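Flivach two-arm kit, evaluation notebook
1st October, Trultesgate bench, entry 2 on the loan unit

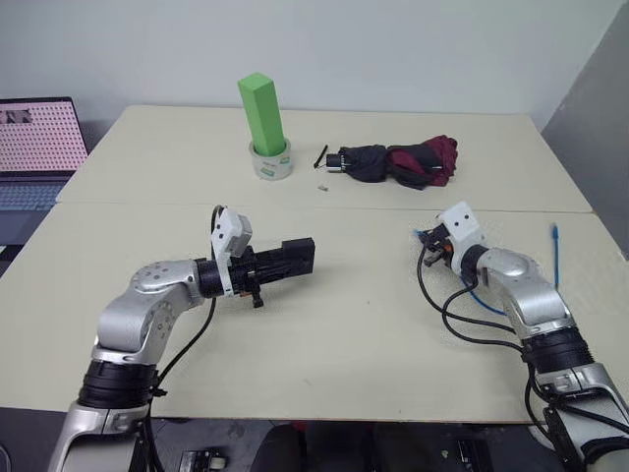
What are we deciding with this loan?
Whether to buy the kit outright at the end of the loan, rent it through February, or send it back and stay with the Rusnák single arm we already own.

Setup notes. Host software installed from the vendor package without edits. The installer wants its own user account and writes calibration files to that account's home folder, so a second user sees an uncalibrated robot. Copied the folder by hand. Asked Closumcombe (they handle sales and support for Flivach) if the path can be changed. No reply expected over the weekend.

Calibration. Ran the joint zero routine twice on each arm. Left arm repeats well. Right arm gave a different wrist offset the second time, small but visible in the log. Kept the second set. To be repeated from a cold start before anyone trusts it.

Wrist cameras. Each arm carries its own on a white bracket with two screw holes in the flat side. Bracket angle is not recorded anywhere in the config, so if one gets knocked the hand-eye calibration has to be redone from scratch. Scribe a line across bracket and wrist on both arms before the next session.

Cabling. This is my main complaint so far. The kit brings everything down the outside of the arm. On the right the slack hangs from the wrist in wide loops over the table; on the left the cable goes over the bracket and down the side of the arm. A loop that low will catch on anything tall at the near side. The manual gives 700 mm of free cable at the wrist for full rotation. We don't need full rotation for our tasks. Plan is to shorten the loops, limit the wrist in software and see what reach we lose.

Test objects. Tape roll, folded umbrella, green block stood up in the roll. Block out of roll is the one I care about, as it needs one gripper to steady the tape. Umbrella is there for the soft, bunched fabric, which the Rusnák handles badly.

Reach. Quoted at 900 mm from base axis to fingertip. Measure it with the gripper pointing down, which is how we would use it. Also check both arms past the table seam.

Logging. Session file is 637 in the Trultesgate series. Clock on the host was off against the file server, fixed before the second calibration run. Ignore timestamps in the first.

Open:
- right wrist offset, cold start
- price for spare fingertips, not in the Closumcombe quote
- does the rental price include a swap arm
- emergency stop wiring, manual and label disagree, use manual until answered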